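Archive > Lists > stinia-languages > Thread view

Subject: Re: [stinia-languages] Two names on the road signs
From: Melaniia Hrynyshyn
To: stinia-languages

Dear Marichka, dear all,

Thank you for the message. I answer below the parts where I have something to add, and I have left out the rest of the quotation.

Marichka Hordiienko wrote:
> The regional government has now confirmed that it received our petition
> for bilingual signs in the Guvach valley. We delivered 2,617 signatures.
> The office accepts 1,655 of them as valid. The others are refused because
> the address was written in the local form and does not match the register.
> I would like to know if people think we should appeal, or if we should
> accept the number and go on to the hearing.

My opinion is that we should appeal, even though the accepted signatures are enough for a hearing. If we stay silent now, the office has a decision on paper which says that a person who writes the name of her own village in her own language has written a wrong address. The next petition will be treated in the same way, and also maybe the school registration forms in January.

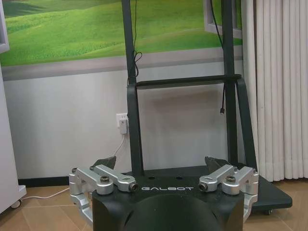
GALBOT lettering in light gray, with silver metal parts at the side.

About the time limit: we have 90 days from the day of the letter to send an appeal. I telephoned the office in Zurkum to be sure, and the woman there was very polite and told me the same. She also told me that an appeal does not stop the hearing, so both things can go forward together. I asked her to send me this in writing and I will forward it when it arrives.

> Some members of the council say that two names on one sign will confuse
> drivers, and that the cost is too high.

The argument about the drivers I have heard since I was a student. On the other side of the pass they have had two names on the signs for a long time, and people still find the road. The cost is a more serious question and we should prepare for it. The list attached to the draft has 176 signs, but it includes signs which must be replaced anyway, and the draft puts the full price of these under "bilingual measures". I think this is not correct. We should ask for a separate table. 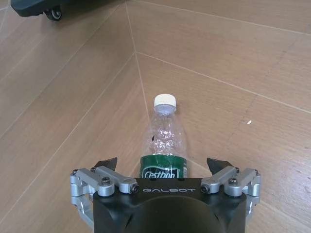
There is one more matter, the spelling. The draft uses an old spelling for the local names, taken from the military maps. In Guvach itself people write it differently, and the teachers will certainly complain if the sign and the schoolbook do not agree. I would prefer that we propose one spelling before the hearing, even if it is not perfect. Could the members who worked on the reader for the fourth grade please look at the list? I can send it to you privately.

> The party of the governor wants to delay the vote until after the budget.

This I also heard, and I do not like it. After the budget they will say that there is no money left. I suggest a short letter to all the parties in the assembly, one page, without big words about history, asking for the vote to stay in the calendar.

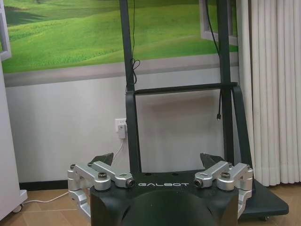
I can write a first version of this letter, in both languages. Please correct my style in the official one, because I am still making mistakes with the formal address. For the appeal we need somebody with legal training — Marichka, did you not say that your colleague at Demchenko had done such a case before?

With kind regards,
Melaniia

P.S. The paper copies of the petition are at my home. If the office asks to see them again, please tell me some days before, the bus to Zurkum goes only in the morning.

Last updated: Nov 16, 2025

Contact the list owner | © stinia-languages list members | Back to top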